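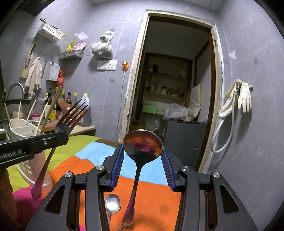 Hoy toca hilo largo sobre las almohadillas de la pinza, que me lo habéis pedido varias veces y siempre digo que la semana que viene (perdón, de verdad). Venga, café en mano y vamos.

Las nuestras son azules y acanaladas, una en cada dedo. Con los cubiertos sufren muchísimo: la cuchara grande apoya los bordes en las dos almohadillas y ahí se concentra todo el desgaste. Yo las reviso cada 400 agarres, y si veo los surcos aplastados, fuera las dos. ¡Siempre el par completo!

Antes de montar las nuevas limpio bien el asiento con un paño y un poquito de alcohol, y lo dejo secar 20 minutos. Minttu Ruotsalainen, que me enseñó casi todo lo que sé de esto, lo deja toda la noche, pero yo no tengo tanta paciencia.

Luego vienen los pivotes, esos redondos plateados de arriba, dos por lado. Muevo cada brazo a mano, despacito, y busco holgura. Si un lado va más suelto que el otro, la cuchara acaba girando al levantarla y te vuelves loca buscando el fallo en el programa (me pasó en mayo, toda una tarde perdida).

Para la prueba final uso siempre lo mismo: cuchara grande cogida por la parte ancha y vertical, y después un tenedor en diagonal. El tenedor es más traicionero, el mango tiene relieve y se apoya donde le da la gana.

Los recambios los pido a Hiltard y tardan lo suyo, así que guardad un juego en el cajón. Mañana os cuento cómo aprieto los tornillos, que Elli Toivonen me ha preguntado por el par y eso da para otro hilo entero. ¡Un abrazo!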